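Teaching by demonstration
From the Prundville Makers' Encyclopedia, last edited 17 September 2021

Teaching by demonstration (some people say "learning from demonstration", I mostly say "showing it") is a way of getting a robot to do a job by doing the job through the robot yourself, over and over, and keeping a record of every go. I've been looking after this entry since April and I fold a lot of shirts, so you'll have to forgive me if it leans toward laundry!

How it works
A person moves the robot through the task while the computer saves two things side by side: where all the joints were, and what the cameras saw. One full go is called an episode or a demo. Once you've got a pile of them, a program is trained to look at the camera view and guess the next move a person would have made. You don't write any rules about sleeves or collars, which is lucky, as I've tried and it's a miserable way to spend a winter.

There are two main ways of doing the showing.

By hand. You grab the arm and push it where it needs to go, with the motors relaxed so it doesn't fight you. The old name is kinesthetic teaching. It's great for one arm and stiff things like pegs and lids. The catch is that your own hands and sleeves end up in front of the cameras.

By remote control. You stand back and work the robot from somewhere else, with a joystick, a headset or a second set of arms that the real ones copy. That last sort is called leader and follower, and it's my favourite by a mile. With two arms and something floppy it's pretty much the only way I'd go, because one gripper often has to hold on while the other is still getting into place.

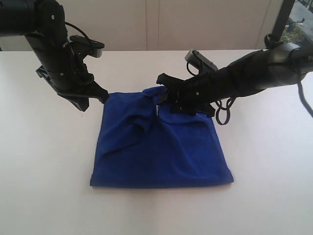 Esther Shirima thinks I'm too hard on teaching by hand. She wrote in to say that her beginners get a feel for the weight and reach of an arm much faster when they've had hold of it, and that the remote rig hides all of that from them. She'd have every newcomer do 30 goes by hand before they touch a leader arm.

Fair point, and I've changed the beginner notes to match (though I stopped at 28, for no better reason than that's when my shoulder gave out).

Cloth
Cloth is the classic hard case. A mug is the same shape every time you meet it, but a T-shirt has as many shapes as there are ways to drop it. You can't really measure your way out of that, so people show lots of different starts instead: rumpled, half folded, inside out, turned sideways. The Ponditz folding set has 2,000 episodes, and I'd say the messy ones do most of the teaching. My own set, which I call Montes, is half that at 1,000, and far too many of the early ones start with the shirt laid out nice and flat.

Cameras
Most setups have one camera looking at the whole table and a smaller one at each wrist. The wide view tells you where the shirt is. The wrist view is for the last little bit, when you're trying to get a fingertip to the fabric and the arm itself is blocking everything else.

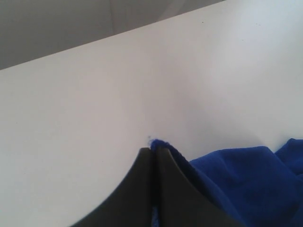

It also helps afterward, when you're sorting the good episodes from the bad. From across the table a pinch on one layer and a pinch on two can look exactly the same, and I've kept plenty of duds by trusting the wide view alone. I now play the wrist video at half speed before I keep anything. Nemudance, the free recording program most of us use in Prundville, will line up all the views for you, but you have to turn that on in the settings.

Common troubles
Pausing is the big one. If you stop to think in the middle of a demo, the robot learns to stop there too, and sometimes it never starts again. Changing your style halfway through a set is nearly as bad, so pick an order for the folds and stick with it. And take breaks! My demos get sloppy after an hour and the colour-coded quality chart shows it every time.

See also: Grippers; Leader arms; Episode labelling; Towels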